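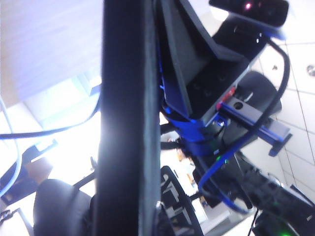 *Cables near a white tiled wall: black and blue runs, some hanging in wide loops.*

## Tidying short cables on a work table

These notes cover low-voltage leads: USB, drive cables, small power cords. Mains wiring is a separate job. Shut down and unplug before starting, and eject any external drive first.

1. Trace each cable by hand from plug to plug. Tag both ends with the same number. Olto write-on flags hold up well; masking tape dries out and drops off by December.
2. Sort by length. A lead under 45 cm stays on the tabletop. Longer ones go to the back edge and down a table leg.
3. Clear the surface and wipe it with a barely damp cloth. Move bottles and anything else holding liquid to a different shelf before plugging back in. 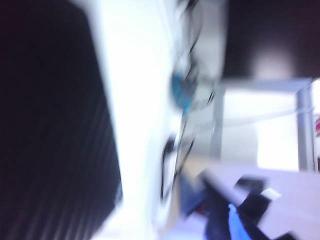

4. Form the slack into one open loop. Do not fold it flat or pull a tie tight over it. A tight bend next to a connector is where most short leads fail.
5. Fasten with hook-and-loop strap, 2 per cable. I cut mine from a Durner roll, 29 mm wide, which is wider than needed but easy to undo.

## Drives and hubs

Keep a drive flat on a hard surface with its grooved or vented side open to the air. Paper stacked against that side holds heat in. Run the data cable so it leaves the connector straight before it starts to curve.

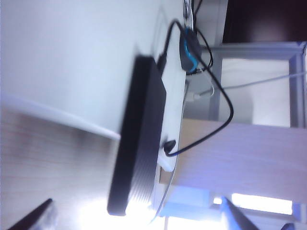

The same goes for hubs. A light hub gets dragged by its own cord, so fix it down with a square of removable putty or a Marikar pad - double-sided foam is too permanent on a wood top. Thin cords can share a clip. Thick ones get their own.

Dust connectors with a dry brush. Canned air is fine in short bursts, with the can upright.

Last revised September 13, 2026.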